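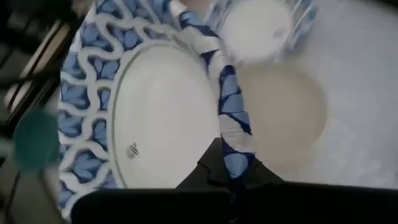
Plates with a heavy rim pattern should be judged from the centre outwards, Yuxi Kang told us in her first reply, and the rim should be read only after that. We did not follow this order in the beginning, and part of our early work had to be repeated.

Figure 3. Decorative plate with off-white centre and blue and white patterned rim. A small dark mark is placed near the border of the centre and is not legible at this scale.

Hongmei Fu
11 January 2025

3.2 The rim and the plain centre

The plate in Figure 3 belongs to the group which we call "full rim, empty centre". In this group the painter or printer leaves the middle of the plate without decoration, and the pattern is kept in the broad rim. A thin raised line of grey-green colour divides the two parts. The wavy greyish-white bands of the rim form rounded compartments, and in them stand leaf-like or petal-like shapes in light and medium blue on a darker navy. The compartments are not equal. Some are narrow, and others have space for a whole cluster of leaves.

Our collection was made in the households of Trondano and of the neighbouring village Darna, where we recorded almost 300 plates. Of these, 40 belong to the present group. The owners keep them mostly for the wall or for the cupboard, and only few families told us that they eat from them. One family in Darna uses such a plate for bread at weddings.

The small mark on the centre caused us more difficulty. In the older Murkero catalogue it is said that marks are always placed on the back, therefore plates with a mark on the front were left out from its lists. We think this rule is too strict. We give the mark in Figure 3 as "present, not read" and we make no proposal about the workshop.

For the blue colours we used three names only: light, medium and navy. Finer names were tried in May, but two persons did not agree often enough when they looked at the same rim.

Shares: 40 | Comments: 2

Related items
Bread plates and wall plates in Darna
The Murkero catalogue: a list of corrections
Raised lines on decorated tableware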